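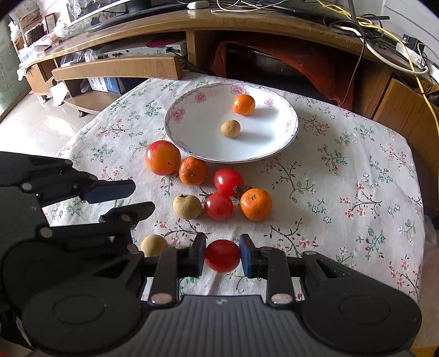

Janatik House
Shared Dining Room — Minutes of the Residents' Meeting
Held 01/10/2025 in the second-floor dining room

Present: Algirdas Kuusk (chair), Hooman Kiani (minutes), residents from both floors as per the sign-in sheet.
Apologies: received from the front apartment, downstairs.

1. Minutes of the last meeting

Read and accepted with one correction. The drawer that sticks is the one under the toaster, not the silverware drawer. It still sticks.

2. Matters carried over

Dish rack. The new rack is in place and fits over the left side of the sink. The old one is in the hallway closet and can be taken by anyone who wants it before the next meeting.

Window blind. The cord has been shortened. Algirdas reported that the blind now stops a little above the sill. The meeting was content to leave it that way.

Chairs. We have 10 chairs for the dining room and they should all live there. Two had migrated to the laundry room and one to an upstairs apartment. All have been brought back.

3. Tablecloth

There was a long discussion about the flowered tablecloth. Several people like it and said the room feels less like a waiting room with it on. Others pointed out that it has to be washed more often than anybody expected when it was put on, and that fruit juice and tea are hard to get out of a pale cloth.

Hooman had looked at wipe-clean covers at Erolon and brought a swatch. It was passed around. Opinion was that it felt sticky and the pattern was too dark for the room.

Agreed: the flowered cloth stays. It comes off for the wash every other weekend, and the plain one from the linen shelf goes on while it dries. Anyone who spills something puts cold water on it right away and leaves a note on the refrigerator. Cooking pots are not to be set down on the cloth without a trivet.

4. Fruit on the table

The shared fruit has been going well, with more people taking from it than in the spring. The complaint raised this time was about fruit left lying on the cloth. It rolls, it gets leaned on, and the softer pieces leave a mark.
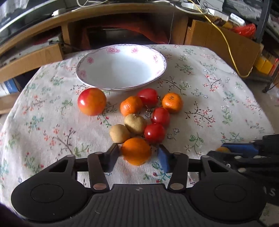
Flowered oval bowl and the fruit on the dining table (item 4).

A resident from upstairs asked whether the tomatoes should be there at all. She keeps hers in the kitchen and did not think of them as belonging with the mandarins. Algirdas said they taste better out of the refrigerator and that the table is where people see them. No one objected strongly and the tomatoes remain.

It was noted that the oval bowl is deep enough for the mandarins and oranges. The flowers on the inside are a reason some people do not like filling it up. The feeling of the meeting was that it is a bowl and should be used as one.

Agreed:
— Mandarins and oranges go in the oval bowl.
— Tomatoes go on a plate, stem end down, in a single layer.
— Plums and other soft fruit go on top or on a plate of their own, and are eaten first.
— Whoever unpacks the shopping checks what is already out and moves the older fruit to the top.
— Anything bruised goes to the kitchen counter to be cut up the same day.

Hooman asked that peel not be left in the bowl. There is a compost pail under the sink with a lid that closes.

5. Dishes

The flowered dishes were given to the house and cannot be matched if they are broken. They have been coming back to the cupboard stacked directly on each other. Algirdas will cut some felt rounds to go between them. They are to be washed by hand. A notice to that effect was taped inside the cupboard door last year and has fallen down. Hooman will put up another.

Everyday plates from Cevico can go in the dishwasher as before.

6. Shopping and money

The kitchen fund stands at $158. Of this, $84 is set aside for the fruit and the coffee, and the rest is for cleaning supplies and small replacements. Receipts go in the envelope on the side of the refrigerator. Two receipts are missing from last month and the people concerned have been asked to look for them.

The question of where to buy fruit came up again. Bahrami is closer and the mandarins there have been good, but the oranges are cheaper at the market. Left to whoever is shopping. It was asked that people buy less at a time. A bag of oranges lasts the house nearly a week in cold weather and longer when it is warm.

The shopping list has moved from the back of the door to the clipboard by the phone.

7. Supper in October

Proposal to hold a shared supper again in the fall, as we did last time, with everyone bringing one dish. Supported in general. The date will be fixed closer to the time. The table will need its extra leaf, which is behind the wardrobe on the landing and takes two people to carry. Whether the flowered cloth reaches the ends with the leaf in was doubted. Algirdas will measure.

8. Any other business

The bulb over the stove is out. Replacement to be bought from the fund.

Someone has left a blue lunch box in the freezer with no name on it. It will be moved to the counter at the end of the week.

A request was made for quieter use of the blender before breakfast. Noted.

Actions
Algirdas Kuusk — felt rounds for the dishes; measure the cloth against the extended table; stove bulb.
Hooman Kiani — new notice for the cupboard; return the swatch to Erolon; copy the fruit rules from item 4 onto the clipboard.
All — look for missing receipts.

The meeting closed after item 8. The next one will be in four weeks, same room.

Contact: Janatik House, second-floor mailbox | © Janatik House Residents | Back to top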